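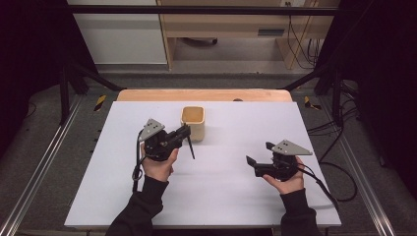 Je refais mon coin de travail ce mois-ci, je note ici au fur et à mesure. Ça servira peut-être à quelqu'un qui hésite entre changer de table et simplement poser quelque chose dessus.

La table d'abord. Bois clair, achetée d'occasion, saine mais marquée. J'avais deux options : poncer et revernir, ou recouvrir. J'ai recouvert. Une grande planche très pâle, entre le blanc et le lavande selon l'heure. On voit encore une bande de bois au fond et ça me va très bien.

Prix de la planche : 69 euros chez Farketti, découpe comprise. Une table neuve de la même taille chez Hedegaard, c'était 700 euros. Le calcul a été rapide.

Pour la couleur, j'avais commandé trois échantillons. Le blanc pur fait mal aux yeux dès qu'il y a du soleil, le gris rend tout triste en janvier. Le lavande pâle ne se remarque presque pas, sauf quand on pose une feuille blanche à côté.

Les petits objets se retrouvent tout de suite sur un fond clair. Avant, une vis tombée sur le bois, je la cherchais cinq minutes à plat ventre. Maintenant je la vois de ma chaise.

Inconvénient du même fond clair : le café, le feutre, la mine de crayon. Tout se voit aussi. Je passe une éponge humide le soir, ça prend une minute. Pas de produit abrasif, j'ai essayé dans un coin et ça laisse une zone mate.

On m'a demandé comment elle tient. Elle est posée, c'est tout. Le poids suffit dans la journée, mais elle avance de quelques millimètres quand je m'appuie fort sur le bord. J'ai acheté des pastilles antidérapantes Fomik, pas encore collées. Je dirai ce que ça donne.

Le petit pot crème carré, maintenant. Coins arrondis, ouvert en haut, intérieur couleur miel. C'est un Ralent, trouvé dans un lot de vaisselle. Il devait servir de coquetier ou de sucrier, je n'ai jamais su.

Il a fait le tour de l'appartement : salle de bain pour les cotons, cuisine pour le gros sel, entrée pour les clés. Trop petit pour les clés, trop ouvert pour le sel. Sur la table il a enfin une place.

Ce que j'y mets : les trombones, deux gommes, parfois rien. Un pot vide sur une table, je trouve ça pratique. Quand j'ai quelque chose en main et que je ne sais pas où le poser, ça va dedans, et je trie à la fin de la semaine.

Je précise qu'un seul pot suffit. J'en avais cinq avant, tous pleins de stylos secs. J'ai testé les stylos un par un sur une enveloppe et presque tout est parti à la poubelle.

Règle que j'essaie de tenir : le milieu de la planche reste libre. Ce qui sert tous les jours va au fond, le reste au tiroir. Je la tiens à peu près du matin jusqu'à 16 h.

Réponse groupée sur les dimensions : mesurez votre table avant de commander, et mesurez-la aux deux bouts. La mienne n'est pas d'équerre. J'ai demandé une planche un peu moins profonde que le plateau exprès - si elle dépasse devant, on la prend dans les côtes à chaque fois qu'on s'assoit.

Autre chose, les bords. La découpe du magasin est nette mais vive. Papier de verre fin, un quart d'heure, toujours dans le même sens. Sans ça les avant-bras le sentent au bout d'une heure, même en manches longues.

Pour le transport : elle ne rentrait pas dans l'ascenseur. Quatre étages par l'escalier, en la tenant à la verticale, avec une couverture autour. Prévoyez quelqu'un pour ouvrir les portes.

Prochaine étape, la lumière. Le plafonnier fait des ombres molles qui partent toujours du mauvais côté. Je regarde les lampes à pince, bras long, pas trop lourdes. Si vous en avez une qui ne pique pas du nez au bout d'un mois, je prends la référence.

Après ça il restera le tiroir de gauche. Il ne ferme plus depuis l'automne et je n'ai pas encore regardé pourquoi.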